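Skurklow Carnden Hardwax Oil, Dark Brown: Long-Term Review

Category: interior wood finishes
Tested: Carnden Dark Brown, 1,000 ml can
Compared with: Arain water-based topcoat over dye, Ullard brushing lacquer

Dark furniture finishes are harder to judge than light ones. A clear oil on maple hides most of its faults, and the few it shows can be rubbed out in an evening. A near-black finish shows lap marks, dust nibs, thin edges and every pale scratch down to bare wood. It also costs more per piece, as most people end up applying an extra coat to even out the color. Carnden is sold as a pigmented hardwax oil that gives full color in two coats with no separate stain. I wanted to know whether that holds on a horizontal surface that gets daily use.

The oil is a blend of drying oils and wax with suspended pigment. The pigment matters more than the rest of the formula. It settles hard in the can, and a shake does nothing for it. Stir with a flat stick, scraping the bottom, until the stick comes up clean of sludge. Stir again every few minutes while working. My first test board was done from a can that had been stirred once, and the second half of the board came out visibly lighter than the first.

Surface preparation

Skurklow recommends stopping at 150 grit for dark shades. I tested 120, 150 and 220 on offcuts of ash and walnut. At 120 the color was deepest, but cross-grain scratches collected pigment and stood out as black lines. At 220 the ash would not take enough color in the hard grain and ended up striped. The label advice is correct. End grain is the exception: sand it to 220, or it will finish darker than the faces around it.

Vacuum the surface and wipe it with a cloth barely dampened with mineral spirits. Avoid tack cloths. The one I tried left a residue that made the oil bead in small circles, and the only cure was to sand back.

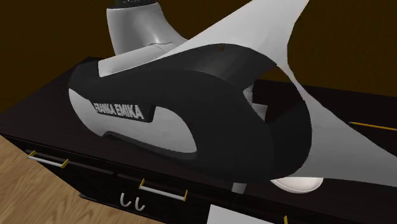
Application is by pad or short-bristle brush, followed by removal of the excess with lint-free cotton. The open time is shorter than I would like. At normal room temperature the film begins to drag well before a large top can be covered in a single pass, so work in strips that follow the grain and wipe each strip before starting the next one. Overlapping into a strip that has already been wiped is safe. Overlapping into a strip that has begun to set leaves a dark band that the next coat will not hide.

Cabinet doors are the slow part. Oil collects in the inside corners of a frame-and-panel door and will sit there, tacky, for days if left alone. I used a dry artist's brush to pull it out, then wiped the corner with cloth wrapped over a putty knife. Do the panel first, then the rails, then the stiles. Remove the hardware before starting, including hinges. Pigment gets under the edge of a hinge leaf and cannot be cleaned off neatly.

Coverage

On ash, one can covered a low cabinet, inside and out, at 2 coats, with enough left for touch-ups. The second coat uses much less oil than the first. If it doesn't, too much is being left on the surface. Walnut used less on both coats. I would not buy the small can for anything larger than a side table, as there is some color variation between batches and it shows where an old batch meets a new one on the same face.

Drying and cure

The label allows recoating after an overnight wait. That was enough in April with a window open and too short in a closed basement, where the first coat still smelled strongly and marked under a fingernail the next morning. A plug-in logger on the basement shelf took 3,262 readings over the test, and the slow-drying boards all lined up with the stretches of high humidity. A fan aimed across the room, away from the work, made a clear difference. So did simply wiping harder.

Full cure is a separate question. The surface can be handled early but remains soft for weeks. A ceramic foot ring set down on it in the first few days leaves a fine burnished circle which is only visible in low side light. Felt or cork under everything is the sensible approach for the first month.

Rags soaked with drying oil can self-heat and ignite. Lay them flat outdoors to dry or put them in water in a sealed metal can. The warning is on the back of the label in small print and should be on the lid.

Wear on horizontal surfaces

I kept the finished top in use for 84 days as a place to put down keys, mail and drinks. No coating was added in that time. Cleaning was a damp cloth, with a drop of dish soap as needed.

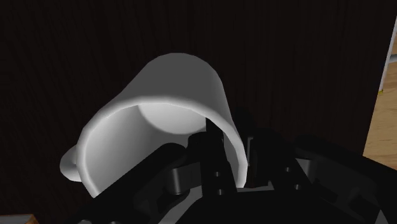
Plain white mug on very dark brown wood.

Water left standing for an hour had no lasting effect. Left overnight, it raised the grain slightly on ash and left a dull patch. The patch faded over the following days and vanished after buffing with a white nylon pad. Coffee behaved the same way. Red wine did not stain, or did not stain anything that could be seen on a surface this dark. Rubbing alcohol is the weak point. It softened the film in minutes and lifted pigment onto the cloth, so hand sanitizer and most spray disinfectants need to stay off it.

Heat resistance was better than expected. A hot drink straight from the kettle left no white ring on the cured surface, where the Ullard lacquer bloomed under the same load. A pan from the stove marked both.

Scratches are the main objection. Anything that goes through the pigmented layer exposes pale wood, and on ash the contrast is severe. Walnut is far more forgiving. Keys dragged across the top left light marks that were mostly wax displacement and buffed out. One deeper gouge needed a dab of oil on a cotton swab, wiped after ten minutes and repeated the next day. The repair is hard to find unless the light is low.

Against the alternatives

Arain over dye gives a harder film and resists alcohol. It also looks slightly gray over very dark colors, particularly in the satin version, and a damaged area has to be sanded and recoated edge to edge. Ullard is the fastest to build and the most even in sheen. It needs real ventilation, shows brush marks on wide panels, and chips at sharp corners unless they are eased first.

Carnden is the easiest of the three to repair and the slowest to reach full hardness. It has the least reflective surface, and dust shows less on it than on the lacquer, though fingerprints show more.

Ratings

Color depth: very good
Evenness: good on walnut, fair on ash
Ease of application: fair
Water resistance: good
Alcohol resistance: poor
Repair: excellent
Odor: strong until cured

Recommended for cabinets, shelving and side tables. For a desk or dining table in a pale species, dye the wood first and use Carnden over it, so that scratches show brown. Test the dye and oil together on an offcut from the same board.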